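Home | Features | Standards | Subscribe
2 min read

Good rules for robots fit on one page, and the Letasdale house rules prove it!
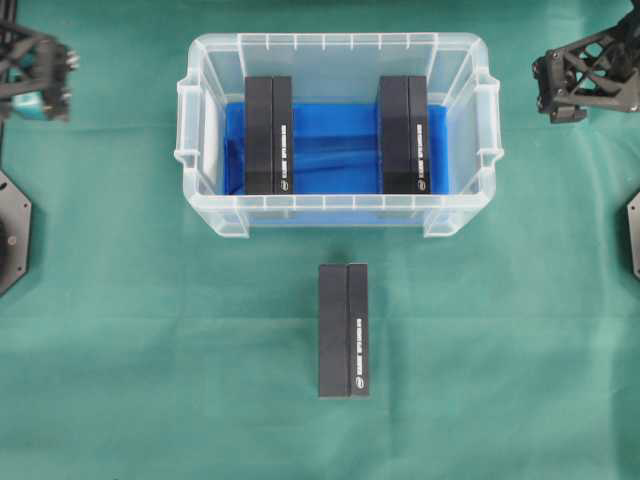

Rule one is that a task gets a written start state before any arm moves. Two black boxes in the clear bin, one on the green cloth in front of it: a stranger could set that up again from a single sentence (I love that).

The code runs to 18 rules, and the rule on inspection is my favorite.

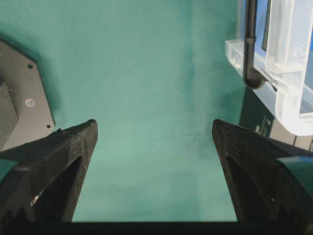

Checking comes before every session, with the gripper open. Both fingers should stand clear with only cloth between them, so the black tips can be looked over for wear. Skandden has now adopted the same check, and I hope more shops follow.

Contact the editors | © 2019 | Back to top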